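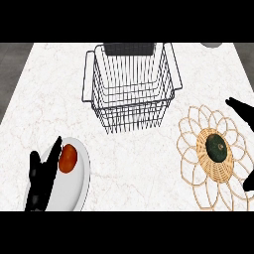 Fig. 1. Kitchen task in simulation: wire basket, plate and woven trivet.

Projects > Endudero > Progress Reports > June

Household Tasks, Progress to June

The grant asks whether a two-armed machine can clear a kitchen counter without help. Work this period was confined to simulation. The Minville team logged 1344 attempts at the counter task and reviewed 117 of them by hand. Placing items in the basket remains slower than the plan allows.

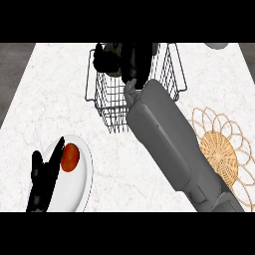 Lemieux has replied that speed matters less to a household than dropped food, and has asked that drops be reported separately. We will do so from the next report.

Related items
Endudero: Work Plan
Jedau Shop-Floor Trial: Interim Note
Minville Budget Statement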